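Plemeo Reading Fund
Progress report, 30 Aug 2018
Prepared for Nayeli Valderrama

Hi Nayeli,

You asked for a report that sounded like a person wrote it, so I'm taking you at your word! I know the official form has boxes for outputs and outcomes, and I'll fill those in separately. This is the longer version, with the books in it.

First the money. You gave us $1000 in June to get an adult book club going at the Tomis branch, and we've spent nearly all of it on books. We have 20 copies each of 2 novels, bought used wherever I could find clean ones (I have become very pushy with booksellers). What's left will cover postage on the sets we're lending to the Villca branch this fall. I have every receipt in an envelope and Mercedes has scans of them too.

Now the fun part. Our first pick was a thriller, the kind with a missing husband and a sister who is obviously lying from page one. I chose it because I wanted something people would finish. I've run book clubs where we started with a big serious prizewinner and half the room showed up having read the first chapter and the back cover. So, thriller. And people tore through it! One woman told me she hadn't finished a novel since high school and she read this one in two nights, then got mad at me about the ending. I got mad about the ending too. The sister's confession comes in a letter, and it's a long letter, and it explains everything we'd already worked out 100 pages before. We spent most of that meeting rewriting it out loud.

The second pick was slower and I was nervous about it. It's a family story set on a ferry route, told by three generations, and the grandmother's part is in the middle where you don't expect it. Some folks loved it. Some folks got stuck in the grandson's section, which I understand, because he's a whiner and he gets the most pages. We had a real argument about whether he's supposed to be that annoying. I think he is. Mercedes Cabrera, who co-leads with me, thinks the author simply liked him more than we did. We never settled it and I still bring it up when we're shelving.

A few things didn't work, and you should hear about those too. The discussion questions we printed were a flop. They came from the back of the paperback and they all sounded like homework ("How does the river function in the novel?"). People went quiet the second I read one. By the next meeting I'd dumped them and just asked who everybody wanted to slap, and we were off. I'd like to stop paying for printing altogether if that's okay with you.

The start time was wrong as well. We opened at six, which is too early for anyone coming off a shift at Brunov, and those were exactly the readers we told you we wanted to reach. We moved to seven and more of them came. 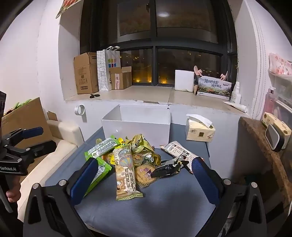
I also underestimated how long it takes to get a set of books back. People lend them to their cousins. I can't be too upset about a book being passed around a family, but it does make the loan to Villca trickier, and I'm still chasing a handful of the thrillers. My plan is to put a bright sticker on each cover with the date it's due home. If that doesn't do it, I'll start calling people.

For the fall I've got the next pick narrowed down to a ghost story and a memoir by a long-haul trucker. I'm leaning ghost story. I've read the first half and it scared me enough that I finished the chapter in the kitchen with all the lights on, and I don't scare easily with books. The memoir is funnier, though, and shorter, and several people have asked for something true. Mercedes wants to put it to a vote. I want to pick the ghost story and tell them about it afterward, so I suppose we'll be voting.

What we need from you is pretty small. Could you let me know whether the leftover money can go to postage, or if it has to be spent on books only? The grant letter says "reading materials and related costs" and I've read that line so many times it has stopped meaning anything. I'd also love to know if Plemeo is open to a second round, and when I'd have to ask for it.

And please come to a meeting if you're ever over this way. You don't have to have read the book, although you will be teased. I'll send the attendance sheets with the official form once I've typed them up.

Thanks again, from me and Mercedes both.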